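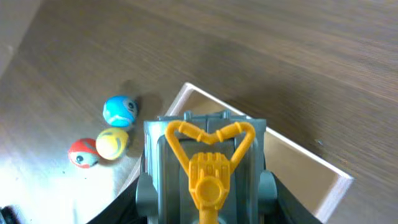
Figure 2. Wrist view with the three balls beside the open tray.

4.2 Recording a colour-sort run

1. Set the red, yellow and blue balls close together on the tabletop. Clusters are where the Barasa method really shines!
2. Place the tray at an angle to the arm.
3. Start Tonier and choose "wrist only".
4. Record 2 runs per layout, then move the balls.

Note: Trained on 1,000 runs, our policy sorted 92 per cent of balls into the tray. We were thrilled with that from a single wrist view.

Caution: Keep your hands clear while the arm is moving.

Comments

Johannes Msimang: Great guide! Does step 4 hold if only the tray moves?

Konolen: Yes, count that as a new layout.

tuscombe_lab: Worked on our bench, cheers.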